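Cahier de manip, simulation
dimanche 31 octobre 2021

Objet : rejeu des trajectoires de la scène chambre, effet du point de vue sur la politique Halim, tri des échecs.

Repris la scène chambre sous Hekton avec le Franka, pince à deux doigts, bloc blanc. Tâche inchangée : saisir le bloc, l'amener au-dessus des coussins violets, le déposer dans l'intervalle entre les deux. Succès si le bloc est en contact avec le drap ou le tissu rose, vitesse nulle, doigts ouverts. Un bloc qui finit sur un coussin est compté comme échec, même stable.

Version des assets : lot Dunton de janvier, sans les corrections de normales. Les coussins sont toujours rigides côté collision, maillage visuel seul pour les plis. À garder en tête pour tout ce qui suit : le contact bloc/coussin est trop dur et le bloc rebondit quand on le lâche d'un peu haut. Restitution mise à zéro, frottement laissé à la valeur par défaut du lot.

Lancé 976 épisodes sur Plandton pendant la nuit, graine fixée par épisode, pose initiale du bloc tirée dans le rectangle habituel, objets de distraction tirés dans la liste courte. Longueur maximale près de 500 pas de commande. Un seul job tué par le planificateur, relancé ce matin à l'identique, mêmes graines, mêmes sorties au bit près sur les épisodes déjà faits. Le déterminisme tient donc quand on reste sur le même type de nœud. Pas testé entre types de nœuds. 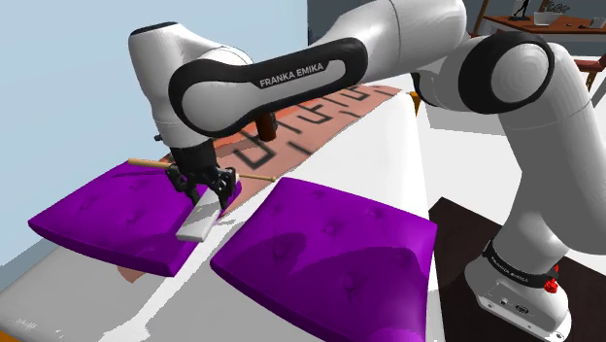 Commande en position cartésienne, intégrée côté contrôleur, avec la butée articulaire sur l'axe quatre resserrée. Sans cette butée, le solveur choisit de temps en temps une configuration coude bas qui passe à travers le bord du lit : l'interpénétration est tolérée par le moteur, l'épisode continue et peut même être compté en succès. Vérifié sur les journaux que la butée n'est jamais franchie dans ce lot. Les anciens résultats (cahier précédent, section approche latérale) sont à refaire, ils ont été obtenus sans.

Saisie : force de serrage constante, pas de retour sur la largeur d'ouverture. Le bloc est presque toujours tenu incliné. L'inclinaison vient du premier contact, un doigt touche avant l'autre et le bloc pivote dans le plan de la pince. Elle est ensuite figée jusqu'à la dépose. J'ai ajouté au journal l'angle du grand axe du bloc dans le repère pince, échantillonné à la fermeture puis au moment de l'ouverture. Les deux valeurs coïncident à la tolérance près tant qu'il n'y a pas de contact avec un coussin en route.

Échecs : 42 sur le lot complet. Relus tous à la main, vue large d'abord, vue haute quand la première ne tranchait pas. Classement provisoire :

a) dépose sur le bord d'un coussin, le bloc reste dessus. Classe de loin la plus fournie.
b) accrochage d'un objet de distraction pendant le transport, l'objet pousse le bloc ou bloque un doigt.
c) bloc perdu avant d'arriver au-dessus du lit.
d) dépassement du temps, le bras oscille au-dessus de la cible sans ouvrir.

La classe d est nouvelle. Elle n'apparaissait pas avec l'ancien encodeur. La politique alterne entre deux sorties proches, l'une un peu au-dessus du coussin gauche, l'autre au-dessus du droit, et la moyenne glissante sur les actions ne suffit pas à la faire choisir. Fenêtre de lissage doublée sur trois épisodes de cette classe, en rejouant depuis l'état sauvegardé : deux se terminent, le troisième oscille plus lentement. Pas concluant.

Pour la classe a, la hauteur de lâcher n'explique pas grand-chose. L'erreur est latérale. Elle est corrélée avec l'inclinaison du bloc dans la pince : la politique vise avec le centre de la pince et le bas du bloc est décalé. Quand le bas penche vers le coussin le plus proche, l'échec est probable. Quand il penche vers l'intervalle, le même décalage est absorbé et on ne voit rien dans le taux de succès. La métrique binaire masque donc la moitié du problème. Ajouter une distance signée entre le bas du bloc et l'axe de l'intervalle, à l'ouverture.
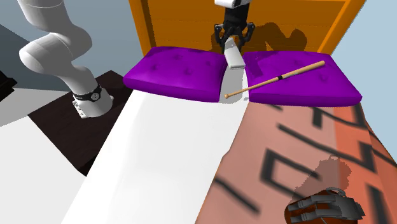
Comparaison des points de vue. J'ai repris 12 états initiaux, tous issus de la classe a, et rejoué chacun avec la politique alimentée par une seule vue, puis par l'autre, puis par les deux. Poids identiques, la vue absente est remplacée par l'embedding nul comme à l'entraînement. Résultats bruts dans le répertoire du lot, sous-dossier vues.

Vue large seule : l'erreur latérale augmente dans presque tous les cas, l'approche verticale reste correcte. Vue haute seule : erreur latérale réduite, mais ouverture trop tôt sur plusieurs épisodes, le bloc tombe et roule. Les deux : comportement du lot, erreur intermédiaire. La fusion ne prend pas le meilleur de chaque vue, elle moyenne. C'est cohérent avec la tête de fusion actuelle, une simple somme avant la couche de sortie.

Réserve : douze états choisis parmi les échecs, donc biais évident. Refaire avec un tirage sur l'ensemble avant d'en parler en réunion. Ne pas mettre de barres d'erreur là-dessus.

Ombres. Essai rapide sans ombres portées, rendu seul modifié, physique intacte. Les actions changent dès les premiers pas. L'écart reste petit pendant le transport et devient net au-dessus des coussins. L'ombre sert donc peut-être d'indice de hauteur pour la politique, ou bien c'est seulement un décalage de distribution, l'entraînement ayant été fait entièrement avec. Pour séparer les deux il faudrait garder l'ombre et la déplacer (lumière principale tournée autour de l'axe vertical). Le script de rendu le permet, paramètre déjà exposé mais ignoré à la relecture des fichiers d'état, bug à corriger d'abord.

Objets de distraction. La liste courte contient encore des objets dont la boîte de collision est nettement plus grosse que le maillage. Visible dans la classe b : le doigt s'arrête dans le vide à distance de l'objet. Régénérer les enveloppes convexes par décomposition pour les objets allongés, au moins. Tant que ce n'est pas fait, la classe b ne dit rien sur la politique et je la retire du calcul dans le tableau interne (la laisser dans le total brut, avec une note).

Autre point, mineur : le générateur peut placer un objet à cheval sur un coussin. Physiquement admis, stable après la phase de repos. Je ne filtre pas, mais il faut l'indiquer dans la description du protocole, la zone de dépose étant alors partiellement obstruée et la tâche plus dure que dans la version de janvier.

Temps de calcul : le rendu domine toujours. Passer la vue haute en résolution moitié fait gagner un peu, sans effet mesurable sur les états rejoués. Pas adopté pour l'instant, je préfère ne pas changer deux choses à la fois.

À faire
- distance signée à l'ouverture, dans le journal et dans le script d'agrégation
- corriger la relecture du paramètre de lumière, puis essai ombre déplacée
- enveloppes de collision des objets allongés, prévenir ceux qui utilisent le lot Dunton avant de pousser
- classe d : tester une sortie à mélange, deux composantes, à la place de la régression simple
- refaire la comparaison des vues sur tirage non biaisé
- demander si quelqu'un a encore les poids Halim d'avant le changement d'encodeur, ceux du disque partagé ne se chargent plus (clé manquante dans la tête de fusion)

Épisodes des classes c et d copiés à part avec leurs états, ne pas nettoyer ce dossier.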